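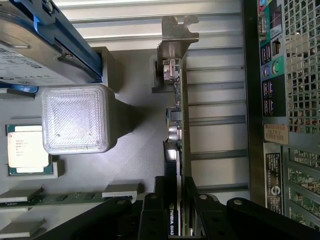 Inside of a desktop workstation tower, with a hard drive in its blue carrier.

Workstation Support Technician (part-time, fixed term)
Kirkent Survey Services – Drafting and Records Office

Kirkent produces boundary surveys, drainage plans and as-built drawings for small municipalities and private landowners. The drafting office is moving its project archive from local disks to the Lalteck file store and needs a technician to carry out the hardware side of the move and to support the drafting staff while it is under way. The archive holds 3,124 closed projects, the oldest of which exist only on drives in desktop machines.

The post is for 9 months at 24 hours per week. Hours are worked between 7:30 a.m. and 4:00 p.m. by agreement with the office. The start is in June.

Duties

Remove, label and log internal drives from retired workstations. Each drive is entered in the asset register by serial number before it is read.

Copy drive contents to the intake server, run checksums on source and copy, and file the reports with the project number. Drives that return read errors are set aside for outside recovery and are not retried in the office.

Fit replacement drives, memory and power supplies in machines that remain in service. Reinstall the operating system and the drafting software from the standard build.

Answer support requests from the drafting room. Most concern plotter queues, license checkout and file permissions. The normal load is roughly 8 requests per day.

Wipe or destroy drives once the records lead has signed the release sheet. The technician does not sign this sheet.

Keep the parts cage in order and report stock at the end of each month.

Required

Two years of paid work in desktop or workstation repair, or a completed technical certificate and one year of such work.

Working knowledge of disk formats, partition tables and common drive faults.

Ability to write a fault report that another technician can follow without a phone call.

Ability to lift 40 lb and to work standing at a bench for part of the day.

A valid driver's license. Two of the satellite offices are not served by public transit.

Useful but not required

Experience with survey or drafting files, including older formats. Some scripting, in any language. Familiarity with Hokel, the ticket system used by the office – training is given in the first week.

Terms

Pay is hourly, on grade 2 of the technical scale, and is stated in the offer letter. Mileage between offices is paid at the company rate. Paid leave accrues from the first day. The post does not include on-call work. An extension is possible if the archive move runs past the fixed term, but should not be assumed.

How to apply

Send a resume and a cover letter of no more than one page to Sosina Berhe, Records Lead. The letter should describe one data recovery or migration job you worked on, what failed, and what was done about it. Applications without the letter are not read.

Short-listed applicants are invited to a bench test of 90 minutes followed by an interview with Sosina Berhe and Sarita Tripathi, Drafting Manager. Tools are supplied. Questions on duties or hours may be sent to Sarita Tripathi before applying.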